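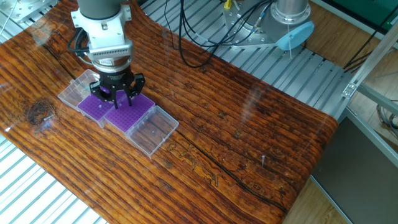
Session 5. Share buybacks, dividends, and the price of keeping cash

A company which earns more than it can spend has three choices: it keeps the cash, it pays a dividend, or it buys its own shares in the market. In this session we compare the second and the third choice and we look at what each of them does to the shareholder who does nothing. It helps to have one small business in mind when you read. Take a supplier of laboratory goods, which sells simple things such as plastic tube racks, and gets its money soon after delivery. Such a business does not need large new factories every year, so the cash grows on the balance sheet and sooner or later a shareholder asks for it.

1. The numbers we will use

Our supplier is called Tiladach. It has 12 million shares outstanding and the share price is $22. The market value is therefore $264 million. Net income for the year is $24 million, so earnings per share are $2.00 and the price is 11 times earnings. The company holds $44 million in cash which it does not need for operations. For the moment we forget taxes, trading costs, and interest on the cash. We will bring the taxes back in part 4.

2. The dividend

If Tiladach pays out all $44 million, each share receives $3.67 (rounded). The value of the company falls by the same amount, to $220 million, and the share price goes to $18.33. The shareholder had $22 in one pocket. Now he has $18.33 in one pocket and $3.67 in the other. He is not richer and he is not poorer. Many students find this strange on the first reading, so please do the calculation once by hand.

3. The buyback

Now Tiladach uses the same $44 million to buy shares at $22. It can buy 2 million shares, and 10 million remain. The company is worth $220 million after the purchase, and $220 million divided by 10 million is again $22. The price did not move. Earnings per share did move: $24 million divided by 10 million gives $2.40.

Here is the place where most mistakes are made in the exam. Students write that earnings per share went up by 20%, so the shareholder gained 20%. But the price is now 9.2 times earnings and before it was 11 times. The company lost its cash, and the part of the price that was paid for the cash is gone. A manager whose bonus depends on earnings per share will of course like the buyback more – keep this in mind for the discussion.

4. Why the two are different in practice

Taxes. A dividend is usually taxed for everybody who receives it. In a buyback only the holders who sell may owe tax, and only on their gain.

Promise. The market reads a regular dividend as a promise, and a cut is punished. A buyback program can be slowed without much noise.

Price paid. If the shares are bought below their true value, the holders who stay gain from the holders who sell. If they are bought too high, it is the opposite. In section 3 we assumed that $22 is the fair price. Repeat the calculation with a purchase price of $27.50 and a fair value of $22 before the purchase, and see who pays for it.

5. Short case: Wullmont and Briltcombe

Wullmont is a listed maker of industrial pumps with $226 million in cash and no debt. The fund Briltcombe owns 5% of the shares and has written an open letter to the board. It asks for a buyback with the full amount, paid within one year. The fund's partner, Darragh Gilmartin, argues that the cash earns almost nothing and that the shares are cheap.

The board answers that it wants to keep the money for the purchase of a competitor, Taipe. Talks began in June and no price has been agreed. The board also says that orders are weak and that a company without cash has no friends at the bank.

Prepare for the discussion:

What would you need to know before you believe that the shares are cheap?
Is a 5% owner speaking for the other 95%? In which case do their interests separate?
Suppose Wullmont borrows for the buyback and keeps its cash for Taipe. What changes for the lenders, and what changes for the shareholders?

Written answers of one page are due on August 2, 2020. Show the steps of every calculation, also the easy ones. In session 6 we continue with special dividends and tender offers, so please bring your numbers from part 3.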